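**Short films and the question of the second window**

The documentary "Lanis" will not go to cinemas first. The producers at Jino have signed with the streaming service Tramard, and the film will be there from March. For a film of this size it is an unusual decision, and in our last meeting it was discussed longer than any other point.

The agreement gives Tramard the rights for 2 years. After this time the film returns to Jino, who may sell it again or show it in small cinemas. We find this second part important, as many of our members have signed contracts without any end date.

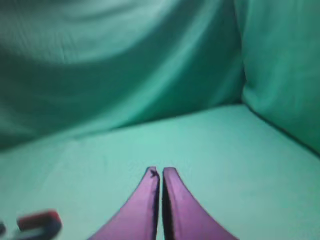

One reader, Petrauskas, wrote to us that a film without a cinema week gets no reviews, and without reviews even a good streaming place is soon lost. In the same letter we read that "260 people in a real hall can do more for a film than a line in a catalogue".

We understand this worry. On the other side, the last film from Jino sold 1,209 tickets in its whole cinema life, and the cost of posters and travel was higher than the income.

Members who have a similar offer on the table can send us the contract before they sign. We read it without charge, and we answer normally in the same month.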